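Journal > Household Order > Small Items

Filed under: Bedroom, Storage, Keepsakes

A Single Box for Everyday Jewelry

Readers of this journal will recall that the August entry dealt with the linen shelves at Flarnthorpe and left the matter of personal accessories for a later date. The present entry addresses that matter. It concerns bracelets, chains and one fitness band, and the question of where such articles should be kept when they are worn often and are of modest value.

The previous arrangement was a divided tray by the bed. It had nine compartments, and in practice two of them were used. Fine chains were placed on top of heavier ones, and the time required to separate them each morning was considered excessive. A replacement tray of the Tonditz pattern was priced at 340 and was not purchased. It was decided instead to make use of a plain cardboard box already in the household, white on the outside and large enough to be reached into with the whole hand.

The work was carried out at the small table in the bedroom, on the green and cream checkered cloth. A smooth cloth is recommended for this purpose. Small rings and charms do not catch in it, and a fine silver chain may be lifted from it without difficulty.
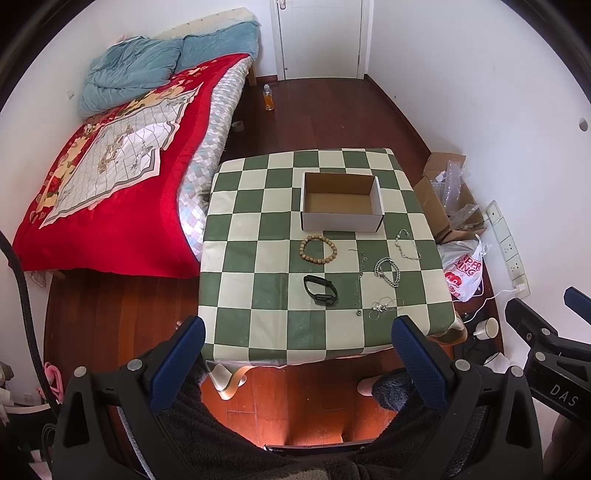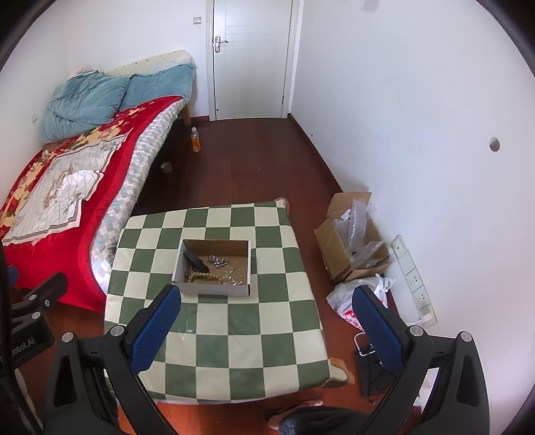

Vol. 2, No. 9

The following practice has been adopted. Wooden beads are placed in the box as a loose curve along one side. Heavy curb-link chains may be gathered together, as their weight keeps them in place. Very thin chains are to be laid in last, with the clasp closed beforehand. The fitness band is removed whenever it requires charging and is returned the same evening.

The box is without a lid, and this is intentional. A lid was tried on an earlier box and was found beneath the bed within the week. Dust has been raised as an objection by Vilja Peltonen, who favors drawstring bags. The objection is noted. Articles worn weekly do not, in the opinion of this author, remain still long enough to gather much of it.

Pieces inherited from the Solheim side of the family are kept separately and will be treated in another entry, together with the matter of tarnish.

Gudrun Solheim

Comments

Eetu Laitinen
I close the clasps too and my chains still knot. Do you hang any of them, or does everything go in the box?

Gudrun Solheim
Everything of the daily sort goes in the box. Hooks are reserved for long necklaces.

Radomir Stojanovska
My wife keeps hers in an old Laaksonen biscuit tin. It is noisy at six in the morning. I will suggest cardboard.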